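Can a Robot Do My Chores Yet? Your Questions, Answered
Updated 13/06/2024

Will a robot make my breakfast this year?
Probably not, I'm sorry to say, and I'd love to be wrong! Toast sounds like the easiest job in the house, but somebody has to pick up a floppy slice, line it up with a narrow slot and push the lever just hard enough. Much of that gets practiced in simulated kitchens first, where a dropped slice costs you nothing.
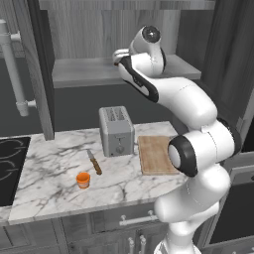
Simulated kitchen with toaster. Render: Algirdas Uibo / Votholm

So what can they do well?
Moving a firm, dry object from one clear spot to another is coming along nicely. In our last round at Votholm we ran 295 simulated kitchen tasks, and the simple pick-and-place ones went best by a long way. Anything soft, slippery or tucked behind something else is still a headache (wet lettuce, for one).

Is a workshop any easier than a kitchen?
Usually, yes. Parts come in the same size and turn up in the same place, and you can bolt a bin down. Your cutting board, on the other hand, goes wherever you happened to leave it, and the arm has to cope with that every single time.

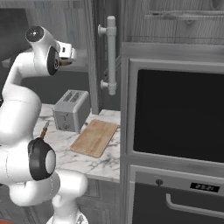
Abundio Salinas wrote in to say that he'd gladly wait for his toast if the thing would only wipe the counter afterward, and that he'd trust it with crumbs long before he'd trust it with a knife. We're with him on the knife, and wiping is on our list for October.

Can I buy one for my home?
We don't sell them, but do keep the questions coming, and we'll add new answers as we go.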